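로봇은 창문을 어떻게 알아볼까?

글: Quyên Ung

안녕, 친구들! 나는 로봇 팔에게 일을 시키는 프로그램을 만들어. 팔을 나사로 조립하는 건 우리 팀의 Olga Garcia가 훨씬 잘하고, 나는 하루 종일 컴퓨터 앞에서 코드를 쓰지. 내가 만드는 프로그램 이름은 Mai야. 오늘은 Mai가 머릿속에서 무슨 생각을 하는지 살짝 보여 줄게.

먼저 문제 하나! 너는 눈을 감고 방 창문을 찾아갈 수 있니? 아마 손으로 벽을 더듬더듬 짚으면서 갈 거야. 그런데 로봇은 처음에 벽이 뭔지, 창문이 뭔지도 몰라. 카메라로 들어오는 건 작은 색깔 점들뿐이거든. 이 점을 픽셀이라고 불러. Mai는 픽셀을 보면서 "여기는 갈색이 쭉 이어지네, 어? 갑자기 검붉은색으로 바뀌었다!" 하고 경계선을 찾아. 경계선을 이어 보면 네모난 창틀 모양이 나타나지. 이렇게 보고 알아내는 일을 '인식'이라고 해.

그런데 로봇 손에 달린 눈으로 보면 세상이 자주 삐딱해져. 손목을 기울이면 창문도 같이 기울어져 보이니까! 너도 고개를 옆으로 확 꺾고 창문을 한번 봐. 창문이 넘어졌니? 아니지, 네 머리가 기운 거지. 우리 뇌는 그걸 금방 아는데 Mai는 계산을 해야 해. 손목이 몇 도 돌아갔는지 관절에게 물어보고, 그만큼 그림을 머릿속에서 다시 돌려 세우는 거야.

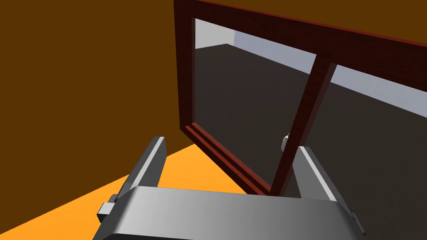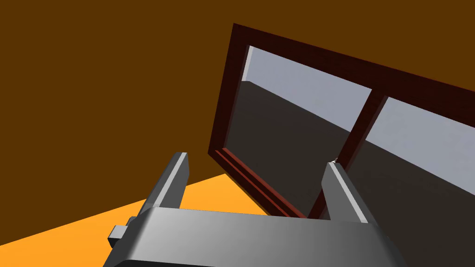

시뮬레이션 속 로봇 손과 기울어져 보이는 창문. 두 장 모두 손가락을 벌리고 있어요.

시뮬레이션은 컴퓨터 안에 만든 가짜 세상이야. 게임이랑 꽤 비슷해! 우리가 쓰는 시뮬레이션 프로그램은 Isix라고 하는데, 나는 여기서 연습시키는 걸 제일 좋아해. 벽에 쾅 부딪혀도 부서지는 게 없고, 버튼 하나면 처음부터 다시 할 수 있거든. 지난 1월에는 같은 연습을 4000번이나 돌렸어. 진짜 로봇 팔로 그렇게 했으면 Olga한테 엄청 혼났을걸?

창문이 어디 있는지 알았으면 그다음은 '계획'이야. 손을 어느 길로 움직일까? 곧장 가면 빠르지만 창틀에 손가락이 걸릴 수도 있어. 그래서 Mai는 길을 200개쯤 그려 보는 대신, 딱 200개를 그려 보고 부딪히는 길은 쓱쓱 지워. 남은 길 중에서 짧고 부드러운 걸 하나 고르지. 미로 찾기 책에서 막힌 길에 엑스표를 치는 거랑 똑같아.

마지막은 '제어'야. 고른 길을 따라서 관절마다 "조금 더 돌아, 이제 천천히, 멈춰!" 하고 명령을 보내. 움직이는 동안에도 계속 다시 보면서 길에서 벗어났는지 확인해. 자전거 탈 때 핸들을 요리조리 조금씩 고치잖아? 그거야.

집에서 해 보기

친구랑 2명이 짝을 지어 봐. 한 명은 눈을 감고 로봇이 되고, 한 명은 프로그램이 되는 거야. 프로그램은 "앞으로 한 걸음", "오른손을 조금 위로"처럼 짧은 말로만 명령할 수 있어. 책상 위의 지우개를 집게 해 봐! 바닥에 있는 물건은 먼저 치우고, 계단 근처에서는 하지 말고. 다 했으면 역할을 바꿔서 또 해 봐. 나는 프로그램 역할을 할 때 "거기 말고 저기!"라고 했다가 한참 헤맸어.

낱말 풀이
픽셀: 화면이나 사진을 이루는 작은 색깔 점
인식: 본 것이 무엇이고 어디 있는지 알아내는 일
계획: 움직이기 전에 길을 고르는 일
제어: 계획대로 움직이도록 명령하고 고치는 일

2021년 2월 3일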